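Planning Ahead for a Laundry Robot: Tips for the Household Budget

If you have been reading this page for a while you know how I feel about laundry (it breeds in the dark, I'm sure of it), so you won't be surprised that a pair of robot arms has been on my wish list since February. My neighbor Rungnapa Nilsuwan and I have been comparing notes over the fence ever since, and between us we have filled a whole notebook with prices, measurements and crossed-out sums. I promised several of you I would type up the useful parts, so get yourself a cup of something and settle in.

Start with the chore, then shop

Write down the one job you want help with, and be fussy about it. "Laundry" is much too big! Picking clothes up off a seat is one job, and folding them is quite another, and the arms that are good at the first may be hopeless at the second. Rungnapa wrote "shirts from the basket to the shelf" on an index card and carried it to every demonstration, which I thought was very sensible.

Ask for a demonstration with crumpled clothes

A neatly laid towel tells you very little. Bring your own bag of washing, the slippery sports things especially, and ask to have it tipped out in a heap on something soft, the way it lands at home. Then watch the fingers for a good long while before you look at any price tag.

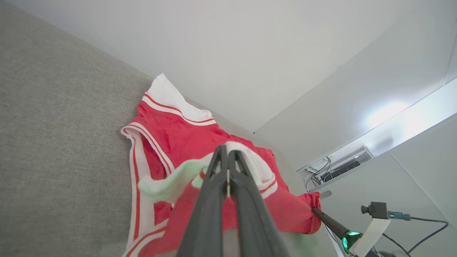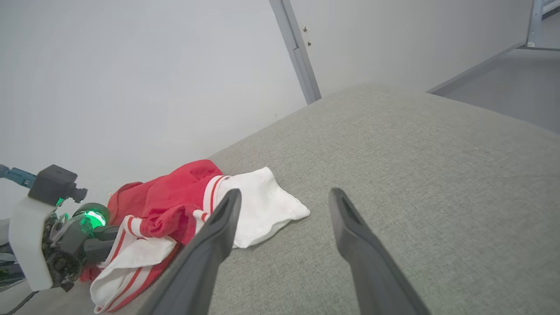 Red and white clothes on gray upholstery, with the gripper fingers in close.

Measure the spot before you fall in love

Two arms want more elbow room than you would think. I taped out a space 60 inches wide in our back room and lived with it for a week, and I walked into the tape every single morning. Check where the outlets are too, and leave slack for the cables so they don't end up under your feet.

Put the extras in the first budget

My first sum covered the arms and nothing else, silly me. The Tosthorpe quote had spare fingertips, a mounting bracket and delivery all on separate lines, and together they added 19 percent. Roltska folds delivery into the price but charges for the setup visit. Ask for everything on one sheet, and if they won't put it on one sheet, make your own and have them initial it.

Think about renting for a season

Ketstead will rent by the month, and Rungnapa is leaning that way. I'm still saving, 42 dollars a week into the old cookie tin, and I mean to ask Arango about last year's models before I decide anything.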